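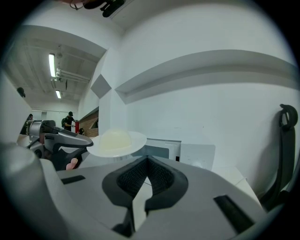

Pale yellow molded dessert on a round white plate.

Set desserts: notes from the Lundier kitchen

The March sheet gave one gelatin quantity for all molds, and the larger ones slumped. The revised ratio is 300 ml of liquid to 100 ml of cream, with the gelatin bloomed for five minutes in cold water. Fill to 30 mm and chill overnight – four hours is enough for the small molds only. To release, dip the mold briefly in warm water, put the plate on top and invert both together. A flat plate with a low rim makes serving easier. Revised sheets are in the Cluvunel folder.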